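Re: [gundog-list] Hamel pup, steadiness and the hip forms

On 16/11/2021 Brodie Treloar wrote:
> Hamel is 28 weeks now and still breaking on the flush.
> Do I go back to the check cord or leave her alone over
> winter? Also did anyone get the hip forms back from
> October? Mine went in with the Ciltetcombe lot.

Brodie,

Check cord, yes. But short sessions, 2 birds and then put her up. Her dam was just the same at that age and came right by spring. Dont let her chase, not even once, not even pigeons off the barn. If she holds, walk out and flush it yourself and make her watch it go.

No whoa barrel yet, she's too soft for it. Taveck hated his and it cost me a season.

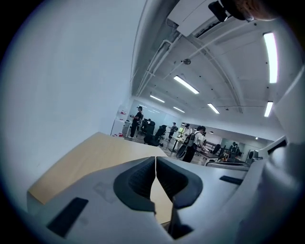
Hip forms — mine came back last week, both fine. The Ciltetcombe ones went in a seperate batch so give it a bit longer before you chase them. Keep a copy of everything.

Other thing, Bronditz. Still no decision on breeding him. Lovely coat, nice head, but he's 80 lbs and I don't want bigger dogs out of my girls. The stud fee is up to 3000 as well, before travel. Will see how his October litter turns out first.

Bring Hamel over if you want, I have birds. Call first, phone not email.

Darcy Gauthier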